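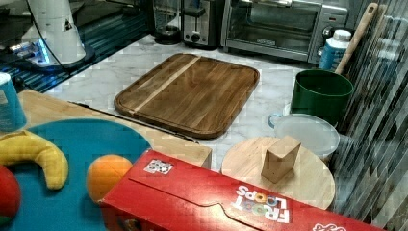
Pressemitteilung

Vostora öffnet die Türen der Versuchsküche: Robotik zum Zuschauen und Nachfragen

Zilumness, 12. September 2023 - Das Unternehmen Vostora hat Kunden, Nachbarn und Schulklassen zu einem Tag der offenen Tür in seine Versuchsküche eingeladen. Fast 800 Gäste sind der Einladung gefolgt. Sie konnten den ganzen Tag verfolgen, wie Roboterarme den Umgang mit gewöhnlichen Dingen aus dem Haushalt üben.

Im Mittelpunkt stand das Projekt Ulance. Es beschäftigt sich mit der Frage, wie ein Roboterarm in einer Küche arbeiten kann, die für Menschen eingerichtet ist. Auf der Arbeitsplatte stehen deshalb Toaster und Kaffeekanne an der Wand, davor liegen Holzbretter, eine Packung Froot Loops und auf einem Tablett eine Kunststoffbanane und eine runde orangefarbene Frucht. Die Gegenstände werden zwischen den Versuchen immer wieder anders angeordnet, damit das System nicht nur eine einzige Aufstellung lernt.

Die Vorführungen fanden jede Stunde statt und dauerten 20 Minuten. Die Besucher durften selbst bestimmen, welchen Gegenstand der Arm als nächsten greifen soll. Nicht jeder Versuch ist gelungen, und die Entwickler haben auch die Fehler offen erklärt. Besonders viele Fragen gab es zu der Sicherheit und zu dem Verhalten bei glatten oder durchsichtigen Oberflächen.

Seit August läuft in der Versuchsküche eine neue Testreihe mit 3.000 geplanten Greifversuchen. Davon sind 600 bereits abgeschlossen und ausgewertet. Die Ergebnisse sollen in die nächste Version der Steuerung einfließen, die Vostora gemeinsam mit dem Partner Donati entwickelt. Donati war am Tag der offenen Tür mit einem eigenen Stand vertreten und zeigte dort verschiedene Greifer zum Anfassen.

Wegen des großen Interesses bietet Vostora künftig auch Führungen für Gruppen an. Schulen und Vereine können sich dafür schriftlich anmelden. Die Teilnahme ist kostenlos - Kinder unter zwölf Jahren müssen jedoch von einem Erwachsenen begleitet werden.

Über Vostora
Vostora entwickelt Steuerungen und Software für Roboterarme in Küche und Haushalt. Der Sitz des Unternehmens ist in Zilumness.

Pressekontakt
Vostora, Abteilung Kommunikation, Zilumness
Der Abdruck ist honorarfrei, um ein Belegexemplar wird gebeten.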